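How a Museum Keeps Track of Small Things
Plenden Museum Learning Pages: For Readers Ages 8 to 11

When people think of a museum, they often picture large objects such as ships, statues, and dinosaur bones. Most museums also care for a great many small things. Coins, beads, buttons, seeds, and shells can all be part of a collection. Small things are easy to lose, so museums follow careful rules for storing them.

What is a collection?
A collection is a group of objects that are kept together and looked after. The Plenden Museum has 1252 objects in its small finds collection. Of these, 957 are buttons and beads from the old market town of Tredthorpe.

Sorting comes first
Before objects are put away, they are sorted. To sort means to place things that are alike in the same group. Buttons may be sorted by size, by color, by shape, or by the material they are made of. The museum chooses one way of sorting and writes it down so that everyone follows it. 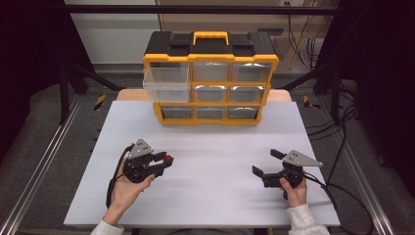
Each group is then given its own space. Some objects are kept in boxes, some in small bags, and some in drawers. Metal objects are stored in dry places, as damp air can cause rust. Shells and seeds are kept away from strong sunlight.

What is a catalog number?
Every object receives a number of its own, called a catalog number. The number is written on a label and in the museum's records. The record tells us what the object is, where it was found, and where it is stored. A shell from the Wusach River and a shell from Yupanqui Bay may look the same, but their numbers tell them apart.

Checking the collection
Each June, museum staff compare the objects with the records. This is called an inventory. If an object is in the wrong place, it is returned and the record is marked.

Try it yourself
Ask an adult for a mixed group of buttons or dried beans. Sort them in one way, then mix them up and sort them in a different way. Which way made it easier to find the one you wanted?

Words to know
Catalog: a list of everything in a collection.
Inventory: a check of what is there.
Label: a small tag that gives information.

Page last reviewed: July 18, 2019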